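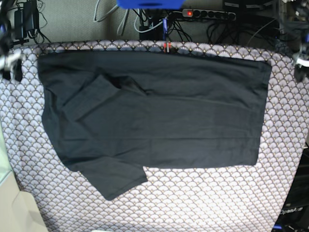 Drurkeck folding and ironing cover, fan pattern: my review

I bought this in April to replace a scorched old thing I was ashamed of, and I've used it nearly every day for folding and the odd bit of ironing. It's the pale lavender one with the scalloped shells and little golden-tan dots (very art deco, I love it!). Grosdale had it in 11 patterns and I dithered for ages.

Dark T-shirts are my big test, as I can never see where the edges are on a dark background. On this they show up beautifully. I get one side nice and square, then fold the sleeve in, and if the other side's gone bunchy I can spot it straight away and tug it flat. The shells are handy for lining up a hem too, though I doubt they were meant for that.
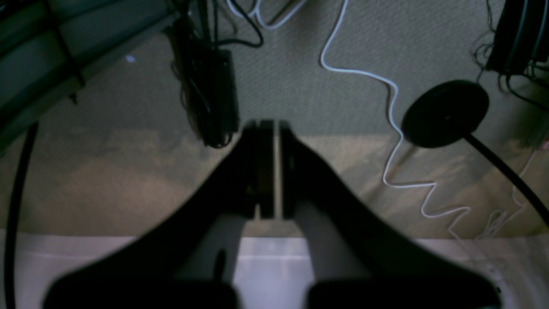
Niggles

Pale fabric marks, so keep your tea well away. The washing label is tiny and mine had already faded after two washes. I also found the elastic a bit of a wrestle to get on, and swore at it more than once.

Would I buy it again? Yes, and I'm tempted by a second for my sister's place in Wodton. She's got a Qian cover at the moment and it slides about like mad whenever I try to fold anything on it.

Posted 10 May 2021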